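Haslam Institute of Technology has put out the exam routine for the final semester of the computing program. Posting the main points in one thread so people don't have to keep asking in the group.

Exams start in June. Full dates are on the notice board outside the exam section and on the Endex portal under "Schedules." There are 4 papers, all in the morning shift.

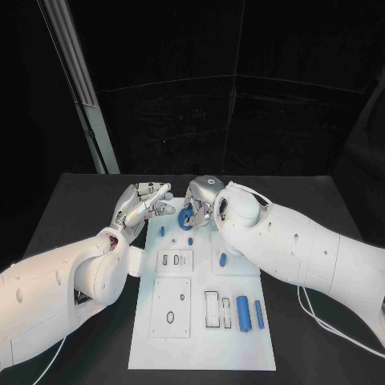 Two white robot arms over a white work board.

Total number of students on the list is 2177. Of those, 174 are back-paper students from earlier batches. If you are a back-paper student, check that your old registration number shows up on the list, not only your name.

The written part is 60 marks in every paper. Internal marks are sent in separately by the colleges. If yours are missing on Endex, go to your department. The exam section will send you back there anyway.

Centers: Rakholm campus for day students, Pomex building for evening students. Same as last semester. Pomex has no parking for motorcycles during exam hours.
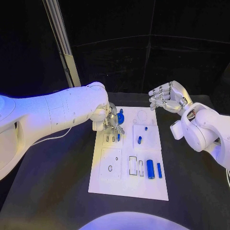 Admit cards come from your own college. Bring the fee receipt and your ID card. A photo of the receipt on your phone was refused last time, so print it.

Form correction is still open on Endex. You can change the spelling of your name and your elective. You can't change your center.

Practicals will be held after the written papers. No dates for those yet. I'll add them to this thread when the notice is up.

Someone asked about calculators. Non-programmable only, same rule as before.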